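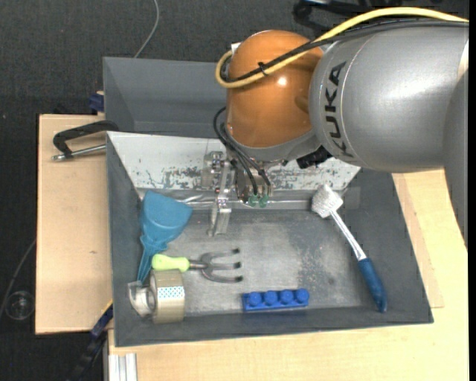 # Chapter 7: Sorting Mixed Household Goods

Most storage problems begin with a bin. Things from different rooms go into one container, and after a few weeks the person looking for one small item has to lift out all the others. This chapter covers how to empty, sort and refill a mixed bin of household objects and toys.

The main case comes from Bronddale, where Paraskevi Christodoulou kept records on 200 shared bins. Her notes list 2,620 separate objects. Many were toys. The rest came from kitchens, desks and bathrooms, and a good number had no obvious home — those are the ones that take up most of Section 3.

You will need the terms *bin*, *rim* and *floor* from the last chapter. Remember that a bin with sloping sides holds less at the bottom than at the top, so small objects tend to gather on the floor. Worn surfaces and taped seams matter too, and we return to them under cleaning and repair.

Before reading on, choose a container at home and write down what you think is in it. Then empty it onto a table and make a second list. Keep both lists — the exercises at the end of the chapter use them.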